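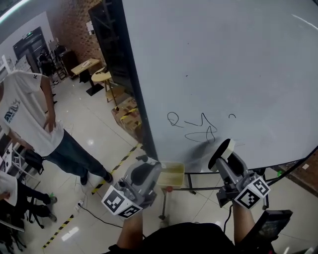 The Ullero hand-held gripper set was purchased by the Ververidis teaching laboratory in November for recording two-handed tasks, which are then replayed on the laboratory's fixed arm pair. This review covers its general use and a fault in the marker cube mounting that led to an uncontrolled press against a work surface during replay. The fault was found in whiteboard work, where the right gripper holds a round white pad up to the board and the left is kept free for the tray on its stand. Each gripper carries a white cube printed with black square markers, and every position the system records depends on that cube staying exactly where it was fitted. On the set supplied to us, it did not.

## What is supplied

The set consists of two grippers, two marker cubes with clamps, a calibration card and a licence for Gunano, the recording and replay software. The supplier was Flarisier, who delivered on the agreed date and with all parts present. The printed instructions run to a few pages and are adequate for a first recording. They say very little about checks between sessions.

## General use

The grippers are comfortable to hold. Staff with smaller hands reported no difficulty with the trigger, and the finger mechanism closes evenly on trays, cloths and light containers. It is less sure on anything narrow and smooth. Marker pens tended to turn in the fingers, and we would not recommend the set for writing tasks.

Gunano is clear to use once the first calibration has been completed. Recordings can be trimmed, labelled and sent to replay from one screen. Glossy surfaces caused some loss of tracking when a cube was turned towards a strong light, but the software marked the affected sections correctly and offered to discard them. We regard this as acceptable behaviour.

Of the first 100 recordings, made at table height with no pressing against a surface, none was rejected for a tracking offset. Had the laboratory confined itself to such work, this review would be largely favourable.

## The fault

Wiping a vertical board places a steady sideways load on the gripper. Under this load the clamp that holds the marker cube can turn slightly on its post. The movement is small and cannot readily be seen by the person holding the gripper. Gunano continues to report good tracking, as the cube itself remains in full view, but the position it records for the tip is no longer correct.

During replay of a board-wiping task, the right arm travelled further towards the board than the recorded motion required. It made contact at the expected point, continued to press, and pushed the board back on its stand. The operator used the emergency stop. Nobody was within the marked area and there was no injury. The pad holder was bent and has been replaced.

The force limit in Gunano did not act. On examination it was found that the limit applies by default only to the closing force of the fingers. A separate limit for arm contact exists, but it is placed in the advanced settings and is switched off when a new project is created. The screen shown before replay displays the words "Force limit: on" in either case. In our view this wording is misleading and is a more serious matter than the clamp.

## Tests carried out

The laboratory repeated the wiping task with arm replay disabled. The right cube was aligned against the calibration card at the start and checked again after 50 passes, by which point an offset of about 100 mm had built up at the far end of the pad path. The left cube, which bore no comparable load, remained in position.

Tightening the clamp by hand delayed the movement and did not prevent it. A thin rubber washer between the clamp and the post held well for the remainder of the tests. This is a local measure and has not been approved by the supplier.

## Response from the supplier

Flarisier replied promptly and has sent replacement clamps with a locating pin. These fit the existing posts and have shown no movement to date. On the software, we were told that the default setting would be considered for a later release. No date was given.

## Conditions of use in this laboratory

With effect from April 2025 the following apply to all users of the set:

- Only pinned clamps are to be fitted. The original clamps have been withdrawn.
- Both cubes are to be checked against the calibration card before and after every recording session that involves contact with a surface.
- The arm contact limit must be switched on in each new Gunano project, and its value written on the session sheet.
- The first replay of any recording is to be run at reduced speed and clear of the work surface.
- The floor area marked with hazard tape is to be kept clear throughout replay, and one person is to remain at the emergency stop.

## Assessment

The Ullero set is a capable recording tool for light handling at table height, and it may be bought for that purpose with reasonable confidence. For wiping, pushing or any other task with sustained contact, it should be used only with the pinned clamps. Purchasers should ask for these in writing when ordering, as the earlier type was still listed in the parts catalogue at the time of our last enquiry.

We are unable to recommend Gunano for unattended replay in its present form.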